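# Chapter 2: Getting to the Scene

I spent my first years as a dispatcher in Wundetport, and I thought the job was all about speed. A call came in, I sent the closest truck, done! Then one night in April a caller told me there was a wreck "by the bridge," and I sent an engine to the wrong one. Brallard has 2 bridges on the same river road (I know that now, believe me).

My shift boss, Dirk Hollmann, didn't yell. He pulled up the map the next morning and had me trace every road that crosses that river – all 162 miles of our district – and write down what a scared driver might call each spot.

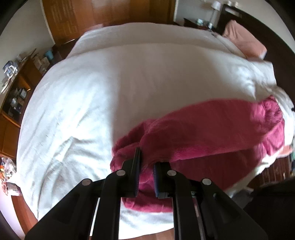 I still have that list, and a good part of this chapter grew out of it. We'll start with how callers describe where they are, and why mile markers help less than you'd think when it's dark and raining. Then we'll get into staging, which means where the first crew parks and how far back everyone else waits. On the Treltura Highway we held the second engine 300 feet behind the first, and I'll walk you through how we settled on that.

Before you read on, try something. Pick a road you drive every day and explain to a friend exactly where you'd be if your car quit halfway along it, without using your phone. Write down what you said, word for word. You'll need it in Section 2.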